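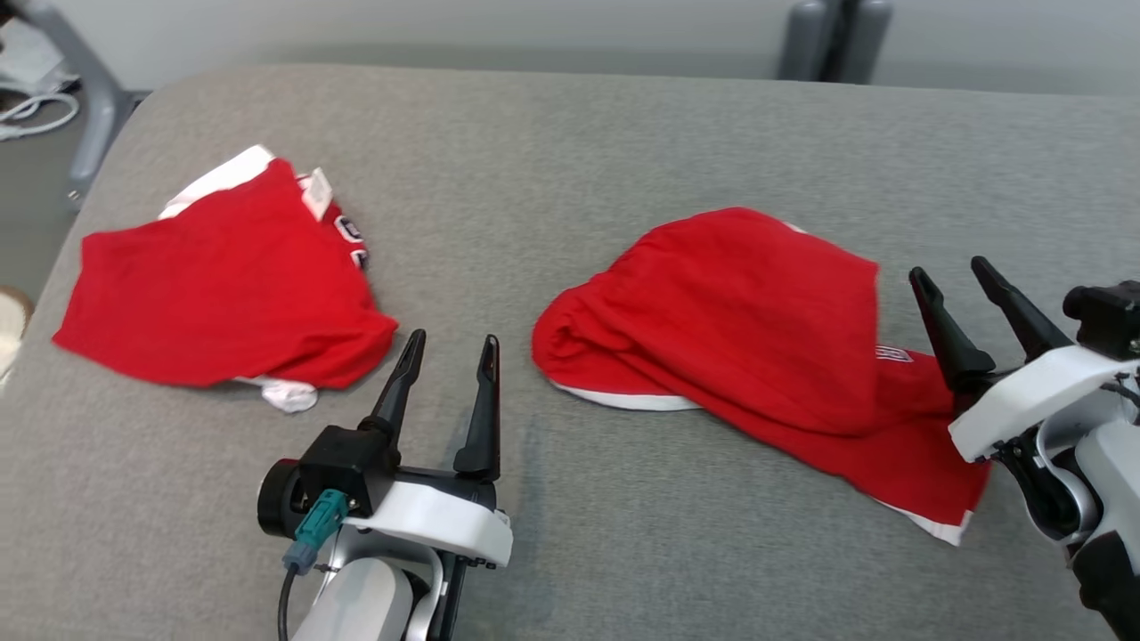

Two-Arm Garment Flattening: Final Report
Nolleck Project Group, Applied Automation Course

1. Objective

The project brief asked for a two-arm system that takes a crumpled garment from a fabric-covered table and leaves it flat enough to fold. Folding was outside the scope. The work was split into three parts: demonstration recording, policy training, and evaluation. This report covers all three, with most of the space given to evaluation.

2. Hardware

The station has two arms mounted along the near side of the table. Each arm carries a two-finger gripper and a wrist camera on a white bracket. A third camera views the table from above the near side. The fingers are black and taper toward the tips, which helps in getting under a hem but leaves a small contact area. The tabletop is covered in heathered gray fabric. An earlier bare surface let garments slide when only one arm was pulling, and the covering was kept for all recorded data.

Camera cables were the main source of lost time during setup. A connector that worked partly free at the wrist gave dropped images without an error message. We added a check to the start script that compares the image count from each camera over 5 seconds and stops if they differ.

3. Data

We recorded 515 demonstrations by teleoperation. The garments were soft tops and shorts in red, blue and gray, several with white trim and printed lettering. Each demonstration began with one or two garments dropped on the table by hand. With two garments, the operator was told to finish one before touching the other.

A demonstration was discarded if a gripper closed on the table covering, if a garment left the table, or if any camera stream was incomplete. Discarded recordings are not included in the total above.

4. Training

The policy takes the three camera images and the joint positions and outputs a short sequence of joint targets for both arms. Training was run on the shared machine in the Contreras lab. We trained 4 versions, changing only the image crop and the length of the output sequence. The third version was used for evaluation. Longer sequences gave smoother motion but reacted late when a grasp slipped.

5. Evaluation

A trial was scored as a success if the garment had no fold crossing its main panel when the arms returned to the rest position. One garment on the table was the easier case. With two, the most common fault was hesitation: both grippers stayed open over the gap between garments and moved a short way toward one, then the other. This was more frequent when the two garments were the same color.

Other faults, in order of frequency:
Grasp on a single layer where two were needed.
Hem released too early during the pull.
Arms crossing close to each other, ended by the software stop.

Printed lettering did not cause a measurable change. White trim appeared to help, and the first grasp was more often placed on a trimmed edge than on a plain one.

6. Limits

All trials used one table and one lighting setup. The station was moved to the Clarthorpe building for the October open day, and performance there was poor until the overhead camera was realigned. Those runs are not counted.

7. Further Work

The next group should record more same-color pairs and add a garment selection step before the first motion. The start script and the scoring sheet are in the Vidodcombe folder on the course drive.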